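公用茶水间的台面终于理顺了，糖罐有了固定位置

三月份楼里有个小变化，说大不大，可我天天要喝两杯咖啡，对我来说简直是头条：三层的公用茶水间重新收拾过了！

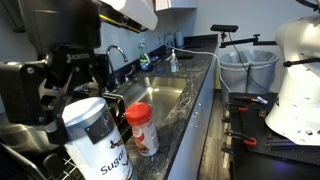
事情要从糖说起。我们这层原来的糖是散装小纸包，塞在一个抽屉里，跟橡皮筋、旧电池、外卖送的酱油包混在一块儿。早上八点半，水刚烧开，你一手端着杯子一手在抽屉里翻，翻出来的十有八九是胡椒粉。现在好了，糖都倒进一个白色的高罐子，银色盖子，罐身上有只棕色的小鸟，写着 Sugar，放在水槽旁边，谁来都一眼看得见。我第一天看到的时候还跟隔壁办公室的人说，这罐子比我家里那个体面多了。

牵头做这件事的是楼里 Visik 公司的 Violeta Ledesma。她搬来这层没多久，中文说得很溜，发群消息比谁都快。上个月她在三层的群里发了一份问卷，问大家对茶水间最不满意的是什么，收回来56份（我们这层居然有这么多人，我平时见到的也就那么几张脸）。排第一的是“东西找不着”，排第二的是“台面老是湿的”，第三就有点好笑了，是“咖啡伴侣总被人拿回自己桌上不还”。我得承认，第三条里面可能有我一份功劳。

Violeta 看完问卷，没有开会，直接列了张采购单发出来让大家认领。她跟我讲：“不用买新柜子，水槽也不用动，先把每天都要碰的那几样东西放好，剩下的慢慢来。”我觉得这话挺对路子。我们这栋楼以前每次说要改善茶水间，就有人提要换整套橱柜，报价单一来，大家看一眼，再也没有下文。这回总共花了354块钱，钱从三层的公共杂费里出，账目贴在群公告里，谁想看都能看。

说说现在的摆法吧。水槽这一圈归成了两拨，喝的和洗的。喝的这边就是糖罐，还有一个红盖子的小瓶，挨着不锈钢水槽的前沿，拿起来很顺手。洗的都靠墙站着，绿色的洗洁精，再过去是按压式的洗手液，透明瓶子白泵头，不会再有人拿洗洁精洗手了（别笑，我真干过，手搓了半天还是滑的）。厨房纸竖着放在靠墙的角落里，离水龙头远一点，纸就不容易被溅到。

我个人最满意的是台面。那块深灰色带黑白花纹的石纹台面，原来一直被各种东西盖着，有谁的饭盒、谁的保温杯、一叠不知道哪年的餐巾纸，还有一盆早就不行了的绿萝。收拾的那天下午我正好路过，被 Violeta 抓去帮忙，前后忙了20分钟，光是认领杯子就占了一大半时间。有个杯子大家传了一圈都说不是自己的，杯底印着 Trendness，那是以前在三层租过办公室的一家公司，人都搬走好久了，杯子还在这儿上班呢。后来杯子洗干净放进了柜子里，给来访的客人用。绿萝被四层的人抱走了，说还想抢救一下，祝它好运吧。

糖的补货也定下来了。以前都是谁想起来谁买，结果要么连着断货，要么一下子来了好几大袋，堆得柜门都关不上。现在改成跟 Alarcón 订，就是街角那家卖干货和咖啡豆的小店，老板每个月送一次，连咖啡伴侣一起送上来，放在前台就行。价钱比便利店便宜一点，更要紧的是不用再派人顶着风跑出去。我问老板能不能顺便带点他们家的肉桂糖，他说可以，先给我留一小包试试。这个我打算放在自己桌上，先跟各位打声招呼，免得又有人填问卷告我的状。

当然也有人不太习惯。隔壁做设计的 Drondik 那几位觉得糖罐太高，用普通茶匙舀到后来会够不着底，建议配一把长柄勺。这个意见我举双手赞成！罐子满的时候没问题，等吃到下半截，手指头就得往里伸，想想也不太合适。Violeta 说长柄勺已经加到下一次的单子里了，到货之前请大家把罐子斜过来舀，别直接往杯子里倒，上礼拜就有一位倒猛了，半杯都是糖，那杯咖啡最后谁都没敢喝。

还有几件小事，顺手写在这里，省得大家在群里来回问。糖罐用完请把盖子盖严，天一热容易招蚂蚁，去年夏天那一回我现在想起来还浑身发痒。洗碗的海绵每个月换一块，旧的直接扔，不要留着“擦别的”。水槽里别泡隔夜的杯子。下面的白色柜子以后放备用的纸巾和洗洁精，私人的茶叶零食麻烦收回自己那里，实在没地方放，写个名字贴上也行，没有名字的月底会统一清一次。

下一步要动的是冰箱，这个可就热闹了。Violeta 已经在群里放了话，说想把冷冻层清空化一次霜，让大家提前把自己的饺子认走。我那袋荠菜馄饨在最底下压着，蓝色袋子，扎了根红绳，请各位手下留情，我这两天中午就把它煮了。

对茶水间还有什么想法的，可以直接在三层的群里说，或者写张纸条压在前台的订书机下面，Violeta 每天下班前会去收。肉桂糖到了我也会在群里吱一声，想尝的上午来找我。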